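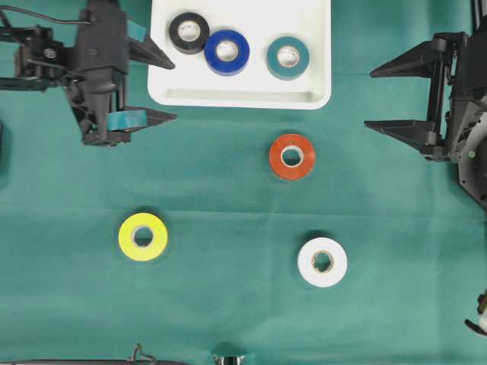 Slide 4. Tape rolls by colour, white tray and green bench cloth.

Say first: this section covers storage and issue of electrical tape at the Ostville stores. Cable ties and sleeving come after the break, with Tiago Cunha.

Colour is the only thing a fitter reads at arm's length. Point to the teal roll in the tray, then to the cloth. The two shades are close. Ifigeneia Bakalis has asked for a grey cloth on the issue bench. The order is still open.

Black and blue overlap at the left of the tray. On a shelf, overlapping rolls get picked up together and one goes back in the wrong bin. Our rule is one roll per bin, flat, core facing up.

Cores. The white roll on the cloth has a slightly torn edge to its cardboard. Pause here and ask who would still issue a roll in that state. We do, if the core turns freely on the spindle. If it binds, it goes to bench use only.

Figures, February count: 2843 rolls held, 28 bins, 23 of them labelled by colour name as well as by swatch. Some 1000 rolls were black. Do not read out the bin list, it is in the handout.

Labels: write the colour name in full. "Bl" has been read as both black and blue. Reginald Ambrose has the corrected sheet.

Likely question: shelf life. Answer from the supplier's date on the carton, first in, first out. Cartons without a date go to Panagiotis Moschos.

Next slide: bin layout, left-hand rack.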